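4. Equipment planning for a household tidying cell

4.1 Scope of the cost model

The previous section set out the task list. This section deals with what has to be bought in order to run it, in what order the purchases should be made, and which items can be deferred without changing the results. The model covers capital items, consumables, spares and operator time. It leaves out building costs and salaries of permanent staff, both of which are met from the general budget of the laboratory and do not vary with the choice of hardware.

Three supplier packages were compared. Unon offers an integrated arm, gripper and controller under a single service contract. Rodilberg sells the arm and controller only and leaves the end effector to the buyer. Pelkonen supplies grippers and finger sets, and quotes separately for mounting plates and cabling. A fourth supplier, Nernuta, was asked to price cameras and calibration targets but not arms. All quotations were obtained in November and are treated as fixed for the planning period.

The model was built around one reference task, the return of shoes from the floor to a rack. It was chosen over table-top tasks for reasons of cost exposure. Shoes are heavy relative to most items in household sets, the grasp surfaces are soft, and the work takes place at floor level, where reach and finger wear both become purchasing issues. A package that is adequate for shoes was found to be adequate for every other task in the list except the two that involve filled containers, and those are budgeted separately in Section 4.5.

4.2 Grasp requirements and their effect on gripper selection

The grasp used most often in the reference task is a pinch over the laces and tongue. It is attractive because the laces are exposed when a shoe stands upright on its sole, and because the same approach can be planned for a wide range of lace-up footwear. Its drawback is that the material between the fingers is compliant. The shoe can rotate about the grasp once it leaves the floor, and the required clearance during transport is therefore larger than the dimensions of the shoe alone would suggest. Figure 3(a) shows a mesh sneaker lifted in this way, with its partner still on the floor and the rack beyond.

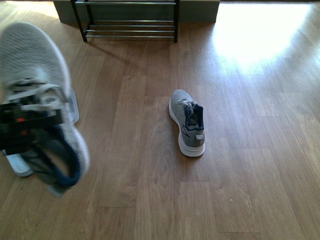
4.3 Workspace and reach

Reach was specified from the layout and not from the supplier data sheets. The rack used in the reference task has thin silver-colored rails between black uprights, and its lowest shelf lies just above the floor. An arm that can reach the top shelf comfortably may still be unable to reach the bottom one with the gripper held at a useful angle, particularly when the base is mounted at table height. The maximum radius printed in a brochure is measured with the arm extended and says little about this case.

We therefore defined a usable envelope: the set of positions at which the gripper can be presented to a shelf, opened fully, and withdrawn along the line of approach. All three candidate arrangements were checked against this envelope using the kinematic models issued by the suppliers. The Unon package met it with the standard base. The Rodilberg arm met it only with the lowered base, an option that appears on a separate price list and has a longer lead time. This option was omitted from the first quotation we received, and the omission would have reversed the ranking had it gone unnoticed.

Open rails impose a second requirement. A shoe placed across parallel rods is supported along a few narrow lines, and a small error in height leaves the sole either pressed into the rods or released above them. The purchase of a wrist force sensor was considered on these grounds. It was rejected for the first year. The joint torque estimates available from both controllers are coarse, but they detect contact with a rail early enough for the release to be commanded, and the price of the sensor equals that of two complete spare finger sets with mounting hardware. The item stays on the deferred list and will be reviewed if shelves of other types are added.

4.4 Sensing and lighting

Two viewpoints are budgeted, one elevated and one at the wrist. The elevated view is used for locating footwear and choosing the next item; the wrist view is used for final alignment and for checking the approach to a shelf. It would be possible to run the reference task from the elevated view only. However, an arm positioned over the floor blocks a large part of that view at the moment when accuracy matters most, and the cost of a small second camera is minor beside the operator time lost to failed grasps.

The cameras quoted by Nernuta come in two grades that differ mainly in dynamic range. The lower grade is sufficient for a room with blinds and overhead lighting. The test area has floor-to-ceiling windows on both sides of the pillar against which the rack stands, and direct sun reaches the planks to the right of the rack. In such conditions a single image may have to hold both the bright patch on the floor and the shaded area beneath the lowest shelf, along with the daylight beyond the glass. Shadows of the rack itself also fall on the floor as diagonal stripes, and in early trials with the detector these were a regular source of false edges.

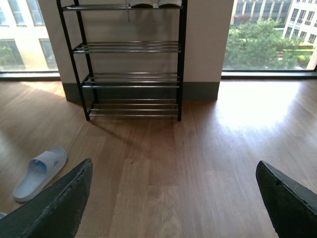

The higher grade was selected for both positions. Blinds were priced as an alternative and would have been cheaper, but they would have removed the variation in lighting that the household task set is intended to include. The same reasoning applies to the floor. A matte covering would suppress glare and simplify detection, and it was left out of the budget because few of the homes the work is aimed at would have one.

Cable routing for the wrist camera is a small item that is easily missed. The cable passes every joint of the arm and is flexed in each cycle. The suppliers treat it as an accessory, and no warranty applies to it under any of the three packages. One spare per camera is included in the initial order.

4.5 Consumables and wear

Finger wear is the largest recurring hardware cost. Work at floor level brings the fingertips into contact with planks, soles and rack rods, and the surface finish is lost first along the rims. In Figure 3(b) the edges of both fingers are chipped and lighter than the surrounding surface. Cosmetic wear of this kind does not by itself call for replacement. A finger set is replaced when the tips no longer close evenly on the test gauge, which is inserted at the start of each week and again on Friday.

For planning, a finger set is assigned a life of 3000 grasps. Inspection takes place every 500 grasps and whenever the gripper has struck the rack with enough force to stop the controller. The replacement price used in the model is 400 dollars per set for the Pelkonen fingers, mounting screws included. Unon does not sell fingers separately; worn units are exchanged under the service contract, with the gripper out of use until the exchange is complete. Unless a second gripper is bought, this downtime has to be entered as a cost, and in our model it offsets most of the apparent advantage of the contract.

Footwear is also a consumable. The working set combines lace-up sneakers with slides, which have no laces and must be grasped by the strap or by the edge of the sole. Purchasing only one type would lower the cost but would bias the wear estimate, as the two grasps load different parts of the finger. Pairs are bought new and retired together. A pair with one altered shoe is of little use for tests in which matching is part of the task.

The two filled-container tasks require a drip tray and a sealed cover for the gripper. Both are available from Pelkonen as stock parts. They are entered as a single line and have no effect on the choice of arm.

4.6 Order of purchase

Lead times differ more between suppliers than prices do, and the order in which purchases are released matters accordingly. The arm and controller are ordered first, together with the lowered base where one is needed. Cameras are ordered at the same time, since calibration targets and mounts can be prepared on the bench while the arm is in transit. Grippers follow once the mounting pattern has been confirmed in writing. In an earlier project the pattern was taken from a drawing that had been superseded, and an adapter plate had to be machined after delivery — a minor expense in itself, but one that held up commissioning.

Spare finger sets should be included in the first order. Pelkonen ships them from stock only in combination with a gripper; ordered alone, they are made in batches. The model assumes 2 spare sets at the start, with a new set ordered each time one is mounted.

Funds for the force sensor and for a second gripper are held back until the first wear data have been reviewed. If measured finger life falls well below the planning value, the second gripper takes priority. If it does not, the reserve may be released to the sensor or carried forward.

4.7 Sensitivity of the ranking

With the assumptions above, the combination of a Rodilberg arm and Pelkonen gripper has the lowest total cost over the planning period, followed by the Unon package. The ranking is most sensitive to finger life. Shorter life favors the exchange contract, although the associated downtime grows with it, and the two effects partly cancel. The ranking is not sensitive to camera grade, as the same cameras are used with every arm. It is moderately sensitive to operator time during commissioning, where the integrated package has a clear advantage that a laboratory without its own machine shop would be right to weigh more heavily than we have done.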